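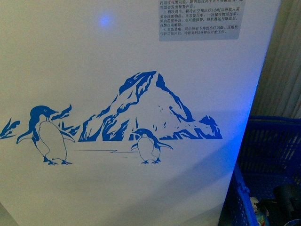 The second season of "Clarkham" starts shooting in September, and its lead actress would prefer to discuss the schedule. Questions about her co-star she answers briefly.

"We were photographed at the same airport," she said. "We had the same flight, booked by the same production office."

The pair have been linked in the press since the Judgate premiere, where they left in one car. She confirmed the car. She also confirmed a dinner in Mendes the following week — a cast dinner, by her account, with three tables and a set menu.

Asked whether the two are a couple, she said the contract with Drulano, the studio behind the series, covers publicity in detail. "There is a clause on interviews and a clause on social media. Private life is outside both, and I keep it there."

The new season runs to almost 900 script pages, split between two directors. Her character returns in episode three, after the trial. She has read the final script and described the ending as "closed, on paper."

On her co-star's recent comment that he is "very happy," she asked for the full quote, read it on her phone, and handed the phone back to her publicist.

"He was talking about the house," she said. "He has a new kitchen."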